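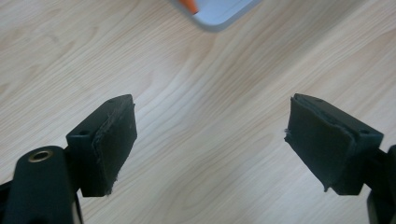

Week 5: Materials and Wear in Everyday Footwear

Welcome back, everybody! Last week we talked about leather, and now we come to the sandal, which is a humbler thing but (I think) a lovelier one to study. Please read the Skirport chapter before class and bring one old shoe from home – any shoe, the more worn the better.

Look first at the sole. A heel worn on its outer edge tells you a good deal about how a person walks, and foam and rubber wear quite differently, as the Cekus handout explains.

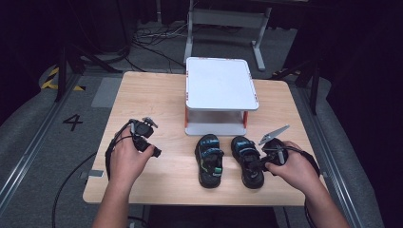

Fig. 2. Pair of black sandals with thick soles and blue strap details.

Your wear log is worth 5 points out of 100 and is due in December.

Filed under: Course Handouts, Footwear

Back to top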